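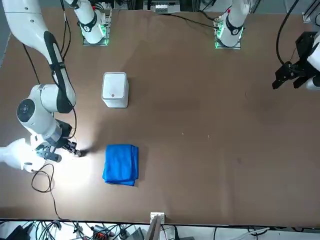 Right gripper down near the blue towel, white box on the table.

Wednesday, May 30, 2018

Extras disc for Heffernan, deleted scenes menu. Notes before I forget.

Master tape of the cut scenes came over from Ploretau in March and I only got to it now. Scene 2 (the ferry talk) is fine. Picture good, sound a bit low, brought up in the mix. Runs 129 seconds with the slate trimmed off.

The kitchen scene is not fine. Temp music still on it, and it's baked in with the dialogue so can't just pull it. Asked Ploretau for split tracks. No reply yet. If nothing comes we drop it or clear the music, and I don't fancy clearing the music.

Colour: the cut scenes never got graded. Tried the feature grade straight on top, far too green in the night stuff. Backed it off to 50 per cent, better, faces look like faces. Left a copy of both on the Loren drive, folder is "extras_grade_test". Please dont overwrite, I want to compare on the big telly.

Menu: Enura sent the new background loop. Nice but it jumps at the join. Cut 10 frames off the tail and put a short disolve over it, jump gone on my player, still there on the old one in the back. Try again with a longer one.

Subtitles for the extras: English only so far. Check if the extended version wants the same set as the rental, the sheet says both things on different pages.

To do
- chase split tracks
- longer dissolve on menu loop
- watch scene 2 right through with subs on
- new label for the test disc, old one says theatrical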